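Caltosley Toy Library Renews Its Block Collection

6/13/19

Members of the Caltosley Toy Library were welcomed last month to the reopening of its construction and sorting room, following a review of the wooden and plastic play materials held at the Bouazza Street premises. The review was led by Iman Ouazzani, Collections Manager, and began in December with a full inventory of the shelves.

The inventory recorded 3274 individual pieces, of which 2710 were judged suitable to remain in circulation. Pieces withdrawn from loan were chipped or had lost their colour, or belonged to sets too incomplete to be of use to borrowing families. Two sets of historical interest, both donated by the former Jevormont Kindergarten, have been transferred to the display cabinet in the foyer.

"Blocks remain our most requested category," Ms. Ouazzani said. "Parents ask for puzzles and ride-on toys, but the item that comes back and goes straight out again is a bag of plain shapes."
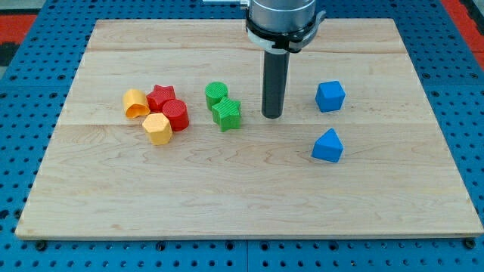 Plastic shape blocks are lent in mixed bags and are intended for children from the age of three. Families are encouraged to set them out on a firm, flat surface of modest size. A plain board of pale wood serves very well, as coloured blocks stand out clearly against the grain, and red and yellow pieces are easily found by a child who is learning to sort. Carpet is less satisfactory, particularly for building, and small pieces are readily lost in it.

The library has also revised its advice on cleaning. Plastic blocks should be washed in warm water with a mild detergent and dried on a towel before they are returned to the bag. Wooden boards should be wiped with a damp cloth and never soaked.

Replacement bags were supplied by Triltov, a local maker of canvas goods, and each now carries a printed list of its contents. Armindo Serrano, who oversees loans and returns, reports that around 100 bags have been relabelled to date.

Loans are for three weeks and may be renewed once at the front counter. Missing pieces should be reported when the bag is returned. There is no charge for the first lost piece.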